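Jimari Bin Picking Kit: Frequently Asked Questions

Last updated 3/11/20

What is the Jimari kit?

It's a software and hardware package that lets a robot arm you already own pick mixed objects out of a bin. You get the camera, the mounting bracket, a small control computer and the Jimari software, plus a starter library of grasps. The arm, the gripper and the bin are up to you. We love seeing old arms get a second career this way, and a lot of our users begin with one that had been sitting under a cover for years!

Do I need to teach it every object?

No, and this is the part we get most excited about. The software looks for places on an object where two fingers could close, so it will try things it has never met before. Teaching does help with awkward items. If you have a part that keeps slipping, you can draw a preferred grasp on the screen and it will use that one first.

Which arms does it work with?

We currently have drivers for 4 arm families, and the full list is on the Downloads page. If yours isn't there, write to us with the controller model (the controller, please, the arm alone doesn't tell us much). Usha Salian looks after drivers and keeps a waiting list.

What size of bin can I use?

Up to 600 mm on the long side with the standard camera. Sloping walls are easier than straight ones because things slide back toward the middle, and a dull finish is easier than a shiny one. Clamp the bin to the table. A bin that creeps a little with every bump will drift away from its calibration, and you'll spend an afternoon hunting for a software problem that isn't there.

Does it cope with clear or shiny things?

Sometimes. Clear plastic and glass are still the hardest items for any depth camera, ours included. Release Belon, which came out in September, fills in missing depth from the color picture and made a difference we could see on the first day. Small clear pieces lying alone on a scratched bin floor are still a toss-up, so please test with your own before you buy.

What about brushes, toys, odd shapes?

Bring them on! Bristles are a fun one. The fingers can sink in before they meet anything solid, so a grasp on the handle usually holds better. Lumpy toys tend to go well as long as the gripper opens wide enough.

How do I route the cables?

Leave more slack at the wrist than you think you need, then run the last joint slowly through its full turn by hand control and watch every loop. Straps on the arm links are fine. Don't pull the ties tight near the connectors. Leonie Doolan wrote a good guide to this, called Dressing the Wrist, and it's worth reading even if you never buy anything from us.

Is it safe to stand next to it?

Treat it like any industrial arm. The kit doesn't add a safety system and doesn't replace one. Your cell needs its own risk assessment, an emergency stop within reach and whatever guarding the arm maker calls for.

How much does it cost?

The kit is $693 a month with support included, and you can stop after any month. Schools should ask for the teaching rate.

Can I try it first?

Yes. Send a box of your trickiest items to our Carkholm workshop and we'll run them for you. You get the log of every attempt, misses included, and your box back.

Where do I ask something that isn't covered?

Use the comment form under this page. We read all of it, and good questions end up in the list.
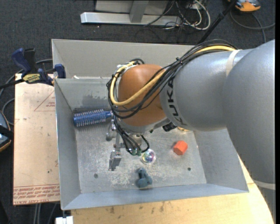 Niloufar Ansari: Does the trial log record the grip force for each attempt, or only whether the item was picked? We'd be sending mostly soft packaging, so the force matters more to us than the speed.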